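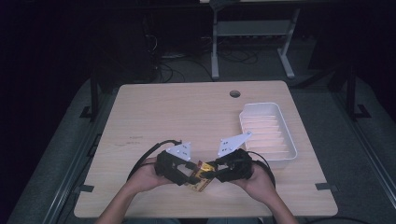
Fullov Small Grants for Bird Study: your questions

Quick answers, updated as people write in. If yours isn't covered, email the grants desk and give us a few days, it's a small office.

Who can apply?
Anyone 16 or over doing fieldwork on wild birds. Ringers, nest recorders, school groups with an adult in charge. No degree needed. You don't have to be a member, though members do get the newsletter with the dates in it.

How much is it?
Up to £2636 per project. Most people ask for less and that's fine. Part-awards happen when the pot is low.

How many grants each year?
8. Last round we had more good ones than money, so do try again if you missed out. Two of the current lot were second attempts.

When's the deadline?
End of August. Midnight on the last day, going by the time stamp on your email. Late ones roll over to the next year, we don't bin them.

What can I spend it on?
Nest boxes, rings, nets, travel, hide hire, sound recorders, batteries, printing. Also tide tables and maps if your site needs them. Not binoculars for personal use. Not wages. Vet bills for found birds, no, sorry, different fund.

Do I need a licence first?
If you're ringing or going near the nests of protected species, yes, and send a copy with the form. Applied but not got it yet? Tell us. We can hold the money back until it comes through.

What's the Cirmont Prize then?
Separate thing. One award for the best write-up from the previous year's grants. You can't apply, the readers choose from the reports already in. Worth doing your report properly!

And the Benkirane Fund?
Seabirds only. Same form, tick box 4. You'll be considered for both but can only hold one at a time.

How long should the form be?
Two sides. Plus a budget. Plus one sketch map of the site, hand drawn is ok. Please dont send your whole life list.

Can I study museum skins or old records instead?
Yes. One current project is going through parish notebooks that start in 1778, mostly swallow arrivals and a lot of weather. Say where the records are kept and that you've got permission to see them.

Do I need a referee?
One. Someone who has seen you in the field. Not a relative. They email us directly, and it needs to reach us within 20 days of your form or we can't send it to the readers.

When will I hear?
By the autumn meeting at Stinarum Hall. It's on a Saturday, doors 10am, all welcome wether you've applied or not. Everyone gets an email either way.

What if my birds don't turn up?
Happens a lot. Write down the blank visits and send them in, they count. If the whole site is abandoned or flooded get in touch and we'll talk about moving the project.

Do I have to give a talk?
No. Nice if you do. Ten minutes plus questions, bring slides on a stick, the hall laptop is old and wont open everything.

Can I get feedback on a failed application?
A couple of lines, if you ask. Put "feedback" in the subject line so it goes to the right person.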